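Do you need a wedding planner app? I tried two

My sister is getting married in November and I am, by general agreement, the organized one. So when she got a quote for full planning that made her put her phone face down on the counter, I offered to do the legwork myself with some software. I had opinions about wedding apps going in. I still have most of them.

The first one was Tosbridge, which wants to know your "love style" before it will let you make a guest list. We are a family of people who own one good tablecloth. I picked "relaxed elegance" to get past the screen and spent the next month being shown pampas grass.

The guest list part is fine. It's a spreadsheet with rounded corners. What bothered me was the budget page, which took our total and carved it up before we had typed in a single real number. Flowers got a slice, favors got a slice, something called "moments" got a slice. My sister doesn't want favors. When I set favors to zero the app turned the bar orange and asked if we were sure our guests would feel thanked.

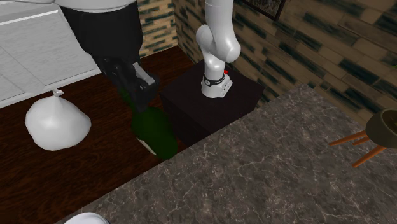 I also don't trust the checklists. Tosbridge gave us 379 tasks. I read every one of them on a Tuesday night and a good portion were the same job cut into pieces: research cake, shortlist cake, taste cake, confirm cake, reconfirm cake. Several were things you could only do by clicking through to a vendor who, I assume, pays to be there. I deleted until we had 30 left, and so far nothing has gone wrong that one of the others would have caught. Ask me again in November.

Keltley was the second try. Less pushy, uglier, and it does seating charts pretty well - you drag names onto round tables and it warns you when a table is full. It holds eight to a table by default and I could not find a way to change that for the head table without making the thing a rectangle. So our head table is a rectangle now. I guess that's how design decisions get made.

The vendor reviews on both are close to useless. Everyone has five stars. The florist we met with, Conard, had page after page of glowing notes, and she was perfectly nice, but her estimate came with a delivery fee, a setup fee and a "return visit" fee for picking up the vases. None of the reviews mentioned that. I asked what happens if we carry the vases back ourselves and she said she would have to check. That was nearly two weeks ago.

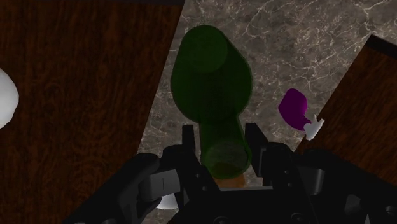 Dark green glass-look bottle shape on gray-brown marble.

We might use bottles on the tables in place of vases. My sister likes dark green, I like not paying a return visit fee, and my aunt thinks it will look like a pizza place. She may be right. We'll set one table up in my dining room with candles and the good tablecloth before anybody commits to anything.

The caterer is Chareonsuk, the one vendor we didn't find through an app. We'd eaten there for years and just asked at the register. They wrote the quote on a single sheet, with the rice and the plates and the tip all on it, and it has stayed the same number since. I typed it into Keltley, which flagged it as below average for our area and suggested we look at other options.

I've turned off notifications on both.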